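Flundden Showrooms and Warehouse, Preswood: Visit Report

Feb 25, 2025

I spent most of a day at the Flundden building in Preswood, which opens to the trade and to the public twice a year. Entry was free with registration. Parking is behind the building, and the lot was full by midmorning, so I left the car on the street and walked back.

Ground floor: paper goods and catering supplies

The ground floor belongs to Pinheiro, who sell cups, napkins, straws and takeout boxes to cafes and caterers. The stock runs to over 3000 lines, most of it kept on high racks that visitors can walk between as long as they stay inside the yellow tape. Samples were set out on long tables by the entrance. I took two sizes of lidded soup cup and a price list.

The minimum order is 300 pieces on most items and 2000 on anything printed with a logo. Printed orders placed now will ship at the end of March. I asked about mixed cartons and was told they can be made up for regular accounts only. The napkins were heavier than the ones we buy at present and cost a little more. Wrapped straws are sold by the carton or in smaller bundles for places without much storage.

Second floor: wallcoverings

Aner has the whole second floor. The rolls are stored by color family, and there are large hanging samples that turn like the pages of a book. Florals took up the most space this year. I saw a lot of pale backgrounds, ribbons and small garden flowers, and fewer of the dark leaf prints that filled the place last time. The staff will cut a sample of any paper while you wait.

Matching was explained well at the front desk. With a diagonal pattern you need to allow extra on each drop, and the corners have to be planned before the first strip goes up. They advise starting at the middle of the back wall and working outward. I had always started at a door.

The small display bay was the part I stayed at longest. Its three walls are papered in a watercolor print, with pink ribbon lines crossing into diamonds, blue bows, and roses with flecks of mustard yellow. Brushed aluminum posts stand in the two back corners, and the floor panel is a marble pattern in beige, gray and tan. A light blue plastic tray of packaged straws was on the floor panel, and the blue was close to the blue of the bows.

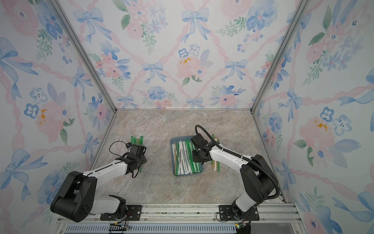
Getting there and practical notes

The bus from Preswood station stops across the road. There is an elevator at the rear of the building. Coffee is sold on the ground floor until two, cards only. Bring a bag for samples.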